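Grorbridge Shared Workshop: Gallery

Folding Station, Build Page

On this page I collect the notes and pictures of the folding station I am building in the Grorbridge shared workshop. The project name is Tosari. I started it in September as a small thing for the evenings, and it has become larger than I planned. The goal is modest: two arms, one piece of clothing at a time, folded well enough that I would put it in my own drawer.

I am not an engineer by education, so please read everything here as the notes of a hobby builder. If you find a mistake, write it in the guest book of the workshop and I will correct it.

Base and arms

Both arms stand on one base of aluminum extrusion. In the first version each arm had its own plate, and after every small push I had to measure the distance between them again. With the common base I measure one time and I am finished. I cut the profiles on the workshop saw and made the ends clean with a hand file, which took a whole evening.

The control boards sit low on the base. I wanted to reach them with a screwdriver without taking anything apart. A proper cover is on my list, but it has been on my list for a long time.

Walls

The corners are aluminum rails and the walls are covered with a terrazzo wallpaper. I bought it from Grerow, the end of a roll, 28 in the local money. The floor has a marble pattern. My first floor was plain white and I liked it less, it showed every fingerprint.

Cables

This was the most difficult part for me. A cable that is too short pulls on the gripper, and a cable that is too long catches on the sleeve. I changed the length four times. Now the thick one goes in a high loop over the left arm. 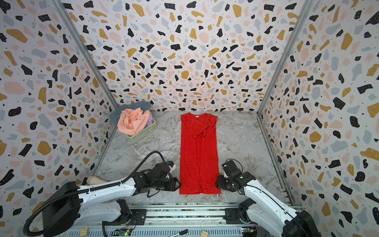 The program I use for recording the movements is called Lie, and I wrote most of it myself. So far I have 430 recorded folds, and 171 of them are good enough to keep. The others have a sleeve in the wrong place or a corner which slipped away. T-shirts with long sleeves are still the hardest, and for thick fabric I have to close the fingers more slowly.

The whole build has cost me over 2153 until now, without the tools, which belong to the workshop. Next I want to make the cover for the boards and try towels.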